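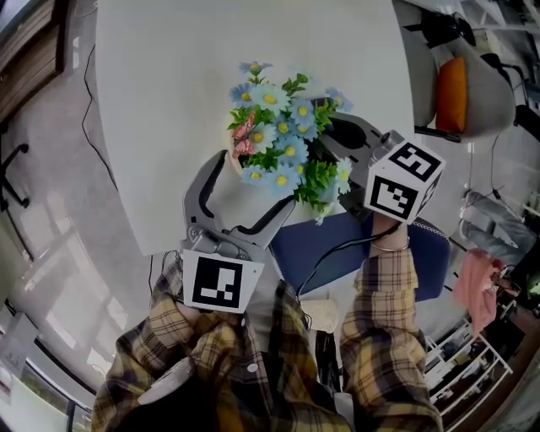
Two hand-held grippers at the vase, one of them on the rim.

Drisik: learning to arrange flowers from hand-held demonstrations
Frequently asked questions
Last updated October 3, 2024

What is Drisik?
It's our project on teaching two robot arms to handle soft, fiddly things together, and flowers turned out to be a wonderful test. A person does the task with a gripper in each hand, we record the movements, and a policy learns from the recordings. The robot arms aren't needed until it's time to try the policy out, and we love how much that frees up the collecting!

Why artificial flowers?
They survive. A real daisy would be in a sorry state after one morning of practice. Fabric petals and leaves still bend, hide the stems and get in the way of the cameras, so the hard parts of the problem are all there.

What are the black and white patterns on the grippers?
Fiducial markers. Our software, Datero, finds them in the head view and works out where each gripper is relative to the other. When a marker is hidden by leaves or a sleeve, Datero fills in from the other views, up to a limit, and then drops the clip.

How many demonstrations did you use?
We recorded 264 and kept 158 for training. Most of the ones we threw out had long gaps in the tracking. We'd like to get more out of those (ideas very welcome).

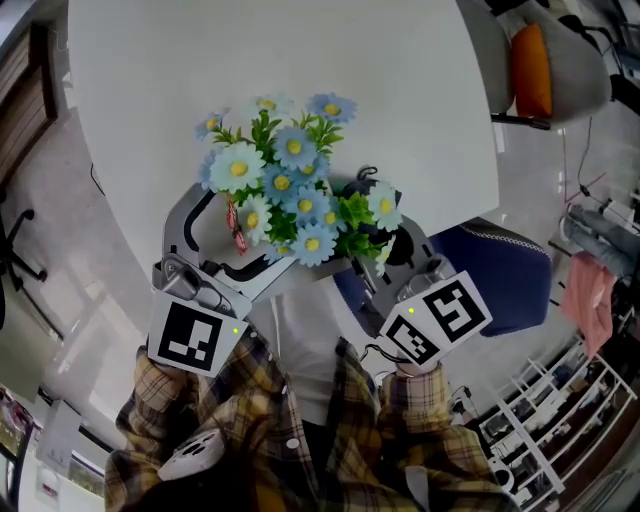
How well does it work?
Better than we dared hope in August. The task is to lift the bouquet, steady the vase and put the stems in. The policy managed the whole thing in 66 of our test runs, and 19 more got as far as lifting the bouquet before going wrong at the vase. The prettiest thing to watch is the second arm learning to wait for the first. We never labelled that, it came straight out of the demonstrations!

Does the head view matter, or are the gripper cameras enough?
It matters a lot. Without it the two arms each do something sensible and then bump into each other. The wide lens bends everything near the edges, and we feed it in like that. Flattening the view first made no difference we could measure.

Can I do the demonstrations sitting down?
Yes. Keep your elbows off the table and move at your normal pace. People who slow down "for the robot" give us jerky data.

Will it work with other grippers?
We've only tried ours and the Skatico pair. The Skatico fingers open less widely, so thick bunches of stems are a struggle.

Where can I get the code?
It's on the Bellamy server, in the same folder as the paper. For access to the recordings, write to Esperanza Dunleavy and say which task you're working on. She'll send the reading script too, which you'll want, as the clock offsets are stored separately for each hand.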